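Pamumura Reusable Cup Pilot
Progress report to the Urbonaitė Fund
Prepared by Gediminas Raudsepp, 3/25/22

Aivar Tamošiūnaitė asked me to keep this one short and to say plainly whether I think the pilot is working. My answer is that I don't know yet, and I am wary of anyone who says they do.

The grant paid for plastic cups to replace paper ones in the lunchrooms at Dirnudum and Omum. Both sites have had them since November. The application promised that paper cup orders would drop by 60 percent within the first year. I didn't write that number and I have not found where it came from.

What we can show so far is thin. Dirnudum bought 50 fewer sleeves of paper cups this winter than last winter. That sounds good until you look at attendance, which was also down, with one wing closed for floor repairs for much of the season. I can't separate the two effects with the records we have. The site manager is confident the cups did it. I would like to see a normal winter first.

Omum is harder to read. Its paper cup orders did not move at all. The kitchen lead says people take a reusable cup for water and still take a paper one for coffee, and I saw the same thing on both of my visits. If that is the habit, the pilot has given people a second cup and the paper bill stays where it was.

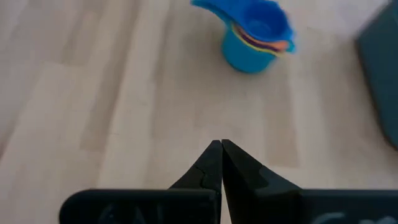 Stacked pilot cups in royal blue, orange, dark purple or maroon, yellow and teal-blue.

Losses are the other problem. We bought 263 cups for the two sites together. The plan assumed that hardly any would leave the building, and I see no basis for that. The sites agreed to report losses monthly and only Dirnudum has done so, with gaps. Until Omum sends its sheets I will not put a loss rate in a report, even a provisional one.

Washing costs were left out of the original budget. Both kitchens say the extra load fits into cycles they were running anyway. It may well be true, but neither kitchen has its own water or power meter, so we are taking their word for it.

The staff survey came back positive. I would not lean on it. It asked whether people "support reducing waste," and very few will tick no to that. It didn't ask which cup they used yesterday.

Spending is within budget. The only money not yet committed is the line for posters, and I ask that we hold it. The posters already up at Omum have had no effect that I can find in the orders.

For the next period I propose 4 more months at both sites with no new purchases, paper cups moved behind the counter at Omum only, and loss sheets sent directly to me. If Omum's orders still haven't changed by then, I will recommend closing that site and returning what is left of its share.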